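Forum Maison et Table > Nappes et textiles
Sujet : Nappe enduite ou coton lavé pour tous les jours ?

jirayu_t
Bonjour à tous. Je dois remplacer la nappe de notre cuisine avant mars. La table est ronde et nous sommes 7 à manger dessus. J'hésite entre une nappe enduite et un coton simple. Le coton me plaît davantage, mais j'ai peur des taches de curry. Que me conseillez-vous ?

Gerrit H.
Enduite, sans hésiter. Un coup d'éponge et c'est terminé. La mienne vient de chez Ladska, elle a déjà servi 364 jours par an pendant deux ans.

zixuan754
Je ne suis pas d'accord avec Gerrit. L'enduit marque aux plis et il finit par craqueler. Je préfère le coton, lavé à 40 degrés avec du savon de Marseille. Pour le choix du motif, je conseille les petites branches et les feuilles sur fond clair, cela reste discret et va bien avec un plat rouge :

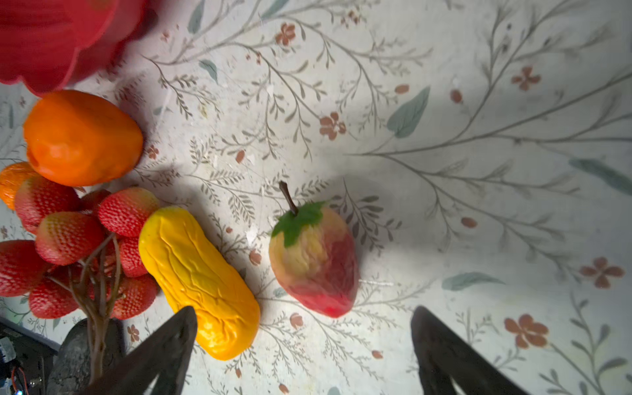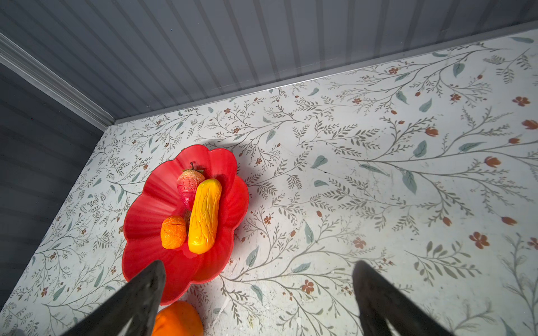
Pour le curry, il faut rincer tout de suite à l'eau froide, puis faire sécher au soleil. Le curcuma n'aime pas la lumière.

Gerrit H.
Et en hiver, vous trouvez le soleil où ? Pour les plis, il suffit de la ranger roulée sur un tube en carton.

Tumelo V.
Une question peut-être bête : pour une table ronde, combien de retombée faut-il prévoir ?

zixuan754
Moi je compte 25 cm de chaque côté. Avec le coton, il faut ajouter un peu pour le rétrécissement.

jirayu_t
Merci pour vos réponses. Je vais prendre le coton, et une petite enduite pour les soirs de curry.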